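About Hedus

Hedus supplies art rooms. Crayons, paper, paint, glue, the big brushes and the small ones, and the trays that stop all of it rolling under the heater. We pack for schools, kinders, libraries and one very competitive retirement village, and we have done so long enough to hold firm opinions on the colour mauve.

Soon-im Bae started the business after nine years of teaching Grade Two, during which she bought most of her own pencils. Her first catalogue was a single photocopied sheet and it had a spelling mistake in the word "stationery". Customers still bring it up. The current catalogue runs to 191 pages and has been proofread by Kiros Bogale, who enjoys that sort of thing and should probably get out more.

What we do

Most orders are class sets: crayons by the box, coloured paper by the stack, labelled by room so the parcel goes to the teacher who asked for it and not the one nearest the front office. We also do top-ups. If you run out of yellow in February, ring us and we'll send yellow. You don't have to buy the whole rainbow again.

Chaltu Tesfamariam runs the orders desk and can tell from your handwriting whether you meant a 1 or a 7. Zinash Tesfamariam, her sister, looks after schools and kinders. Zinash Fikre looks after libraries. Yes, two Zinashes. Ask for either one and you'll get whoever is closer to the phone — they've stopped apologising for it.

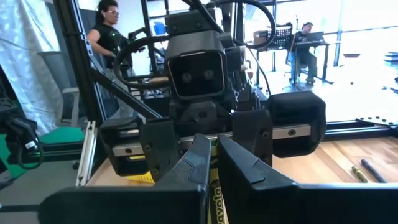

A box of Crayola crayons, with some yellow paper near by.

We keep crayons in the box they came in. We tried selling them loose by the tub once, and the sorting took up most of a winter. The box is a good size for a small hand and stands up on a shelf, and teachers tell us it survives until at least morning tea.

Orders go out on weekdays. Samples of paper are free, within reason, and Chaltu decides what's reasonable.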